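So the second book is finished, more or less. Almost 400 pages, and Alina Cârstea at Damora has already asked me to lose 30 of them. Fair enough! I did spend 11 on my grandmother's neighbours. 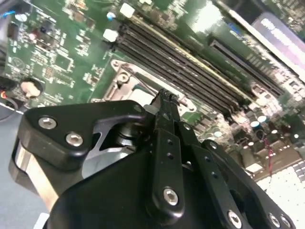
The first one sold a bit over 100 copies in its opening month, mostly to people I went to uni with (thank you, all of you). This one's about how small towns remember their floods, and I wrote most of it at the kitchen table before work - never my favourite part of the day.

Auður Norðdahl is doing the Icelandic translation, and she keeps emailing to ask what a ute is. I've rewritten that paragraph twice now. It's due out in November, if the index behaves.
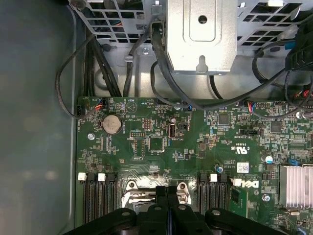 Inside the Dell, with the drive cage up top.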